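October, glaze bench, afternoon

Third round on the slate blue. Picking up from the pinholing problem in the last batch. The Bukthorpe clay came in with a new lot label and I have stopped assuming it behaves like the old one. Cut test tiles from both lots, same thickness, same slab roller setting, dried on the same shelf.

Shrinkage bars first. Bars scribed wet at 162 mm. Old lot, after glaze firing, 146 mm. New lot, the same to within what I can read on the steel rule. So shrinkage is out as an explanation and I can leave the throwing gauges where they are. Absorption test still to do on both. The scale in the back room drifts when the heater is on, so weigh in the morning before anyone switches it on.

Glaze bucket notes:

- Bucket A: old recipe, Prillon feldspar, sieved twice at 80 mesh
- Bucket B: same recipe, Koech feldspar swapped in one for one
- Bucket C: same as B with the whiting cut back and a bit more silica

2,000 g dry batch for each. A went into suspension easily. B settled hard within the hour and needed the drill mixer again before dipping. C in between. Added a pinch of Epsom salts to B, dissolved in hot water first. Helped some. I did not write down how much, which I regret. Next time weigh it.

Dip time three seconds on everything, one coat, tongs. Touched up the tong marks with a brush and marked the backs of the tiles that got touch-up, in case the brushed spots read differently.

Fired all of it in the small Orkberg. Slow to red heat, then medium, then held at the top. Cones on the middle and lower shelves. Middle cone down where I want it, tip just touching. Lower cone a bit stiff. That kiln has always been cool at the bottom and I should stop putting tests down there and then arguing with myself about them.

Results, tiles only:

A on old clay: smooth, no pinholes, color a little flat.
A on new clay: pinholes along the lower edge where it is thickest.
B on old clay: semi-gloss, more blue than gray. Not what we want.
B on new clay: same color, pinholes all over.
C on old clay: good matte, deep slate.
C on new clay: good matte, a few pinholes, all on the lower shelf.

So the pinholes follow the clay, with the glaze making it better or worse. My guess is the new lot is giving off gas late and the bisque is too fast to burn it out. The color problem is separate and comes from the feldspar. 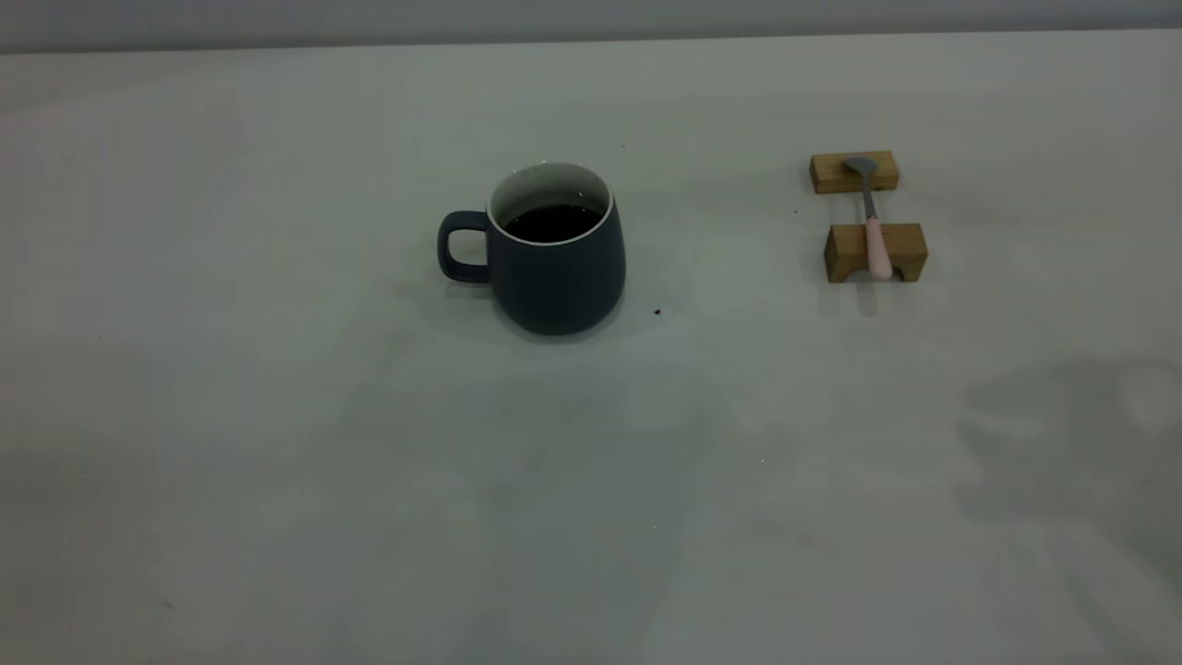 Lilian Makokha thinks I am blaming the clay too soon. She wrote in the margin of the kiln log that the new lot was bisqued in the top-loader with the lid vent shut, and the old lot was bisqued a month earlier with it propped open, so the two sets of tiles never had the same start. She would rebisque both lots together, vent open, before anyone phones the supplier. She also says C looks overloaded with silica to her and will probably craze less but chip more at the rim.

Checked the log and she is right about the vent. I had the two bisque loads down as identical and they were not. Crossed out the line above about the clay in my own head, leaving it on the page.

Plan for the next round:

1. Fresh tiles from both lots, bisqued in one load, vent open until red heat.
2. Slow the bisque through the middle range. Add 14 minutes of hold at the top.
3. Drop bucket B. Keep A as the control.
4. Split C into two jugs, leave one alone, add a little whiting back to the other.
5. Middle shelf only.

Musyoka Bakilana asked for a liner test as well. The matte is fine on the outside but he does not want it inside anything people stir with a metal spoon, on account of the gray scratch marks. Fair point. Will try the clear liner on a few small bowls, poured first, left overnight, then dipped outside. Need to watch the overlap at the rim, where it ran last spring and stuck two pieces to the shelf.

Shelves need a scrape and fresh wash before loading. We are low on alumina. Sieve for the B bucket is soaking in the left sink, please leave it there.

Freeze test and lemon test on the C tiles started at 4:30. Lemon slices stay on overnight, one tile kept dry for comparison.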